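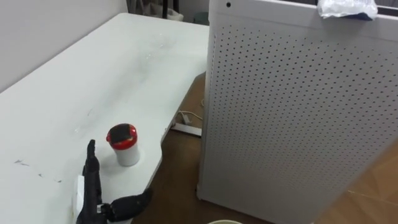
Hamstead Homes Forum > Buying and Selling > Sellers

Thread: Buyer wants a credit for the floors after inspection

forkgate_seller
Posted 8 October 2021

We are under contract on our townhouse in Forkgate, end unit, built with the second phase. Inspection was clean except for a GFCI outlet and a slow drain in the hall bath. Now the buyer's agent has sent over a request for a $5,000 credit because the hardwood on the main level is "at end of life." The inspector didn't write that. He wrote "normal wear, some surface scratching near entry."

The floors were refinished in April, three years ago. I have the receipt. They saw the place twice before they made an offer. Our agent, Siobhán Rafferty, thinks we should offer half and keep moving. I'd like to say no. Closing is set and we already have a place lined up, so I don't want to lose them either.

Has anyone refused one of these and still closed?

t_lundgren
Yes. We refused flat out on carpet and they closed anyway. Their agent had told them to ask for something, so they asked. If the report says normal wear, that's your answer. Send the page back with the line highlighted.

Torunn

OdaT
I'd be careful with that. It depends on what your contract says about the inspection period. If they are still inside it, they can walk for any reason and get their deposit back. Once it ends you have a lot more room. What date does yours end?

forkgate_seller
It ends in 3 days. So they can still walk.

OdaT
Then your agent isn't wrong. Half of $5,000 is less than one more month of mortgage, dues and utilities for most people.

eshun_yaw
I'll disagree with Tomoyo here. You don't know that they would walk. People who have paid for an inspection and an appraisal have money in it too. Was the appraisal ordered yet?

forkgate_seller
Ordered and done. It came in at price.

eshun_yaw
Then they like the house. Say no to the credit, say yes to the outlet and the drain. Those are real items and they cost almost nothing to fix. That gives their agent something to take back to them.

solve_m
I did floors for eleven years, so here is the flooring side of it. How thick is the wear layer? If it's solid 3/4 inch oak it can be sanded several times and "end of life" is nonsense. If it's engineered with a thin top, one refinish may be all it had. Pull up a floor register and look at the edge of the boards. Takes a minute.

forkgate_seller
Pulled the register in the dining room. Solid all the way through, tongue and groove. 1437 square feet in the whole unit and a bit under half of that is wood.

solve_m
Solid, then. Take a photo of the edge with a tape measure next to it and have your agent send that with the receipt. Do you remember what finish they used?

forkgate_seller
Receipt says Usino satin, two coats over stain.

solve_m
Don't know that one. Two coats is on the light side for an entry. They can screen it and put on another coat without sanding, and that would be a lot cheaper than what they are asking. Get a written quote.

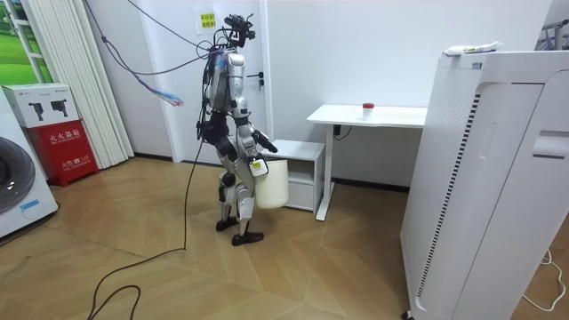 Pattern matters too if you ever get to the point of a repair. Straight boards are easy to patch, you lace in new ones and feather the stain. With a light brown chevron parquet like the one under that robot with the bucket, every piece has to meet its neighbor at the angle, and a patch takes me three times as long to price and longer than that to do. Yours are straight, I assume, so even a bad spot by the door is a small job.

forkgate_seller
Straight, yes. Running front to back.

t_lundgren
Who would you call in Forkgate for a quote that fast?

solve_m
Eide does small jobs and used to give a number from photos. No idea if they still do.

OdaT
Whatever number you get, don't do the work before closing. If they don't like the color or it smells when they do the walk-through you have a new problem. Give the amount as a credit and let them pick who does it. Also check with the lender, some of them limit what a seller can credit.

eshun_yaw
Agree with that part.

forkgate_seller
Update. Eide quoted $90 to come out and look, taken off the job if we hire them, and gave a range by email well under what the buyers asked for. Siobhán sent over the quote, the receipt and the register photo. We said we would fix the outlet and the drain and offered a credit for the low end of the range.

Their agent wrote back that the buyers are "disappointed" but are reviewing it.

t_lundgren
They always say disappointed. I still would have offered zero.

forkgate_seller
They signed the addendum tonight. Plumber is coming for the drain. Does anyone know if I need a licensed electrician for one outlet or if my own receipt from the hardware store is enough?

OdaT
Read the addendum. If it says "licensed contractor," you need one. Ours did.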